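Unit 4 notes — Planning and paying for a robot cell
Course: Automation for Small Shops
Notes by J. Barta, updated August

Read before the workshop. Bring the blank budget sheet and a pencil, we will be rubbing things out.

Where we left off

Last unit was picking the task. You should have one sentence by now: "the arm takes X from A and puts it at B." If your sentence has two "and then"s in it, cut it back. Most of what goes wrong with the money goes wrong because the task was never pinned down and the quote got written for something bigger.

Still no sentence? Use the practice one. Pick up a block, put it on another block. Everyone laughs at it until they try to cost it.

The four piles

Split every cost into one of these. Don't invent a fifth.

Pile A — the arm itself. Arm, controller, teach pendant if it has one, the licence for the software.
Pile B — what touches the part. Gripper, fingers, spare fingers, pads.
Pile C — what everything sits on. Table, base plate, bolts, cable runs, lighting, guarding if the risk assessment says so.
Pile D — people. Install, training, your own hours, the hours the old process keeps running while the new one doesn't.

Students put nearly all their effort into A. It's the easiest pile, someone sends you a PDF. Pile D is where the sheets come back blank. I mark a blank Pile D as a fail on that section, sorry, it was in the outline.

Worked case: Jistville

We use the Jistville site all through this unit so get used to it. Small shop, Kubo line of parts, one bench to be automated. Kasun Majumder ran the planning and has let us use his paperwork, including the bits he'd do over.

First request that went out was one line: "robot arm for bench work, please quote." Two suppliers replied, Waltberg and Grukmont. The two quotes could not be compared. One had the gripper in, one didn't. One had freight, one said "ex works" which Kasun took to mean included. It doesn't. Ex works means you go and get it, or pay somebody to.

Second request was a page and a half. Size of part, weight of part, how far it moves, what it lands on, how straight it has to land, power at the wall, who does the install. Quotes came back that lined up row by row. Same suppliers, same arm in both cases. The only thing that changed was the asking.

So — write the page and a half first.

Pile C in more detail

This is the one people find dull, so it gets the most space here.

The table. Has to be stiff, has to be flat, has to take a bolted base. A desk from the office won't do it, the arm swings and the desk goes with it. If the top comes in two panels you get a seam, and you need to decide early whether your work crosses it. Decide on the drawing. Moving a base later means new holes, and the old ones stay there collecting crumbs.

Reach. Draw the circle the arm can reach, then draw a smaller one inside it and work in the smaller one. Suppliers quote the full stretch. An arm at full stretch is slow and fussy about angles.

Markings. Cheap, and always left off. Tape or paint for where the part goes. Costs next to nothing but put it in as a row, otherwise somebody is hunting for tape on the day.

Light. One strong lamp from one side gives you a long shadow off the arm right over the work. If a camera is part of the plan that can matter a lot. Price two lights or one big soft one.

Cables. Measure the path, not the straight line. Down the post, along the floor, up again, plus slack for the arm to move. Then a tray or ties to hold it. Kasun's first sheet had a cable length and no way of holding the cable up.

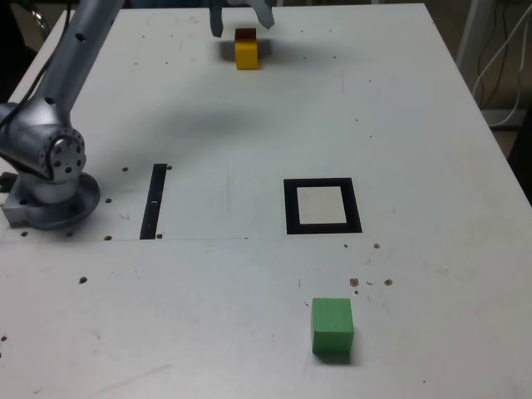
Cheuk-hei Yip disagrees with me on the order of all this, and wrote in the margin of last year's notes that the gripper should be settled before the table, as finger width decides how close together two parts can sit and that decides how much table you need. Fair enough. For small parts I'd go along with it. For anything heavy I still say table first.

Either way, both go on the drawing before anything gets ordered.

Pile B, short version

Two fingers will do for most boxy parts. Ask the supplier:

How wide do they open
How hard do they grip, and can you set it
What happens to the grip if the power drops
Price of a spare set, and how long it takes to arrive

Buy the spare set with the arm. In the Jistville paperwork the spares were struck out to get under the limit and then bought seperately later, with freight on top for one tiny box.

Stacking is harder on a gripper than plain pick and place. The fingers have to let go without dragging the top piece sideways, and they need room on both sides to open. If your task has any stacking in it say so in the request. In those words.

Numbers from the sheet

These are from Kasun's final version. Rounded by him, not by me.

Table, base plate and bolts — 2,085
Spare fingers, incl. the late freight — 432
Training places asked for — 3
Hours set aside for trials before handover — 15

Look at that last row. Ottó Vörös did the trials and says he used the lot before lunch on the second day, if you count the evening. (He counts the evening.) Most of it went on small moves: part a bit to the left, fingers catching a corner, start over. None of it was a fault you could send back to the supplier. It was ordinary setting up and it needed paying for.

Question that comes up every year — can the trial hours be done on a dummy part? Yes, and do it. Wooden cubes are good. Easy to see in different colours, cheap, and nothing is lost if one goes on the floor. Get them the same size as the real part or as near as you can. But keep a share of the hours for the real part, because real parts are slippery or have burrs or come slightly bent.

Buying, leasing, borrowing

Quick version, we do this properly in Unit 6.

Buy — if the task will still be there in a few years and someone on site can look after the thing.
Lease — if you're not sure. Read the return clause. Who pays to crate it?
Borrow or demo — ask for it every time. A supplier who won't lend for a short trial may still rent. Worth an email.

Ilona Bozsik's rule from the finance side: whatever you pick, write down the date you'll look at it again, and put a name beside it. Her other rule is no sheet goes up to her without a contingency row. Leave it out and she sends it back without reading further.

Order of events (planning)

1. Task sentence
2. Drawing with reach, base, work area, cable path
3. Page and a half to suppliers
4. Quotes laid out side by side, same rows
5. Risk assessment — draft it now, not after delivery
6. Four piles filled in, contingency row, total
7. Sign off
8. Order table and power work first, arm after

Number 8 catches people. The arm often turns up before there's anywhere to bolt it, then it sits in its crate using up warranty. Check when the warranty clock starts. Some start at delivery, some at first power up.

For the workshop

In pairs. One writes the request, the other plays supplier and quotes exactly what was asked for and nothing more. Be mean about it. If the request doesn't mention bolts, there are no bolts. Then swap.

After the break we'll fill in Pile C together on the whiteboard, from your drawings. No drawing, you'll be sharing someone else's.

Hand in at the end: request, drawing, four-pile sheet. Names on all of them please, I had two with no name last time and had to go by the handwritting.

Reading for Unit 5 is the risk assessment pack. It's long. Skip the appendix on welding cells unless yours is one.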